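Manurung Will Keep Its Laundromat, and Its Opinions About It

The town of Manurung voted in February 2023 to save its only laundromat, ending a dispute that had outlasted two of the dryers involved.

The vote gives Arnico Wash & Dry a new seven-year lease on the town-owned building it has occupied on Depot Street, at a rent of $300 a month. The losing bidder, a frozen yogurt chain called Stosex, had offered considerably more and a mural.

Residents who spoke at the hearing were mostly against the yogurt. One man said he had nothing against dessert but had never needed it at six in the morning with a basket of work shirts. Another asked whether the mural would still be on the table if the town passed on the yogurt. It would not.

Nadhirah Hidayat, who has run Arnico for most of its life, told the council that the place handles 2,000 loads in a slow month and that a slow month is any month without mud. She also brought the lost-and-found box. It contained a good deal of evidence that people in Manurung own one sock of everything, plus a christening gown whose owner is asked to come forward before the child in question is too old to be embarrassed.

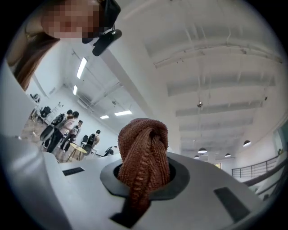
The council was less united than the crowd. Opponents of the lease pointed out that the building needs a new water heater, that the parking lot drains toward the library, and that most houses in town have a washing machine already. Supporters replied that most is a fine word for people who have one. The apartments over the hardware store have no hookups at all, and the nearest alternative is in Rovosora, a long bus ride with wet towels.

There was also the matter of the sign. The current one has read ARNICO WASH & DR since a windstorm in December, and has led at least two visitors to ask inside for a physician. Under the lease, Hidayat must replace the missing letter by summer. She said she would, though she noted that the visitors were very polite about it and one of them stayed to do a load of whites.

The water heater will be paid for by the town, up to a limit of $2,000. Anything over that falls to the tenant, who described the limit as "optimistic" and asked that the word be entered in the minutes. It was.

Stosex thanked the council for its time in a letter that arrived with a sheet of coupons. The clerk said the coupons could not be accepted as gifts and would be returned, minus one that appears to have gone missing between the mailroom and the front desk.

Arnico will close for three days while the heater goes in – dates to be posted on the door – and then return to its usual hours. Prices will stay where they are until the fall. The change machine will continue to accept bills only if they are flat, fairly new and facing left.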